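Tiltow Home Forum > Kitchens and Baths > Countertops
Island overhang without brackets, how far can I go?

cetik_owner
Posted 7/26/21
Replacing the top on an island and trying to settle the overhang before the fabricator comes back to template. Cabinets are Prantl bases, screwed together and to the subfloor. The slab will be 2 cm quartz. I want seating on one long side and would like to avoid visible brackets. Fabricator says 10 inches is fine unsupported. The Sirkov install sheet says less. Who is right?

slabside
The sheet. For 2 cm material most fabricators I have worked with stop at 6 to 8 inches unsupported, and they want a continuous plywood deck under it at that. 10 inches is a 3 cm number. If the shop is quoting it for 2 cm, ask for it in writing and see what happens.

mudbed903
Disagree in part. The inch figure by itself means little. What matters is the ratio of overhang to total depth, plus where the seams and cutouts fall. A full-depth slab with no sink and no seam can carry more than one with a cooktop cut through the middle.

slabside
Ratio governs tipping. It does not govern the stone cracking at the cabinet line when somebody leans on the edge. Two separate failure modes, and the second is the one I get called out for.

cetik_owner
No sink, no cooktop, one outlet on the end panel. Base depth is 23 inches measured to the outside of the back panel.

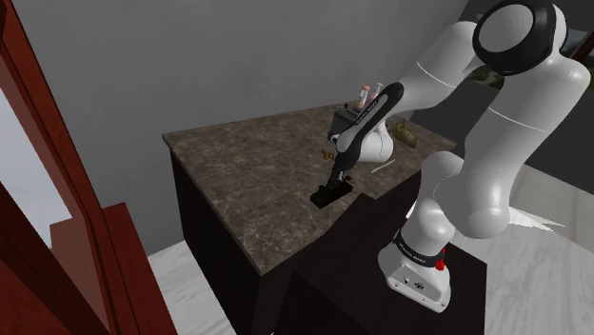 Stool spacing is the other constraint. I would like to keep knee room at 10 inches or better, so dropping to 6 makes the seating side close to useless. If hidden steel gets me there I will pay for it. I have not found a clear answer on how thick the flat bar needs to be.

mudbed903
Flat bar, 3/8 thick by 2 1/2 wide, let into the top of the cabinet walls so it sits flush. Run it at least as far back under the slab as it sticks out, preferably more. Space at 19 inches and you will land near the cabinet partitions on most layouts.

joist_hanger
1/2 inch bar if the partitions are particleboard. The notch weakens the panel and the screws do not hold well in the edge. Glue and screw a hardwood cleat beside each one first.

slabside
Agree on the cleats. 1/2 inch is overkill for 10 inches of 2 cm.

joist_hanger
Deflection goes with the cube of thickness. The cost difference on a few bars is small – I would rather have it.

cetik_owner
Going with 3/8 and cleats. Template is pushed to September in any case, so there is time to order the steel.

mudbed903
Paint the bars before they go in, and leave the silicone off until you have checked them with a straightedge.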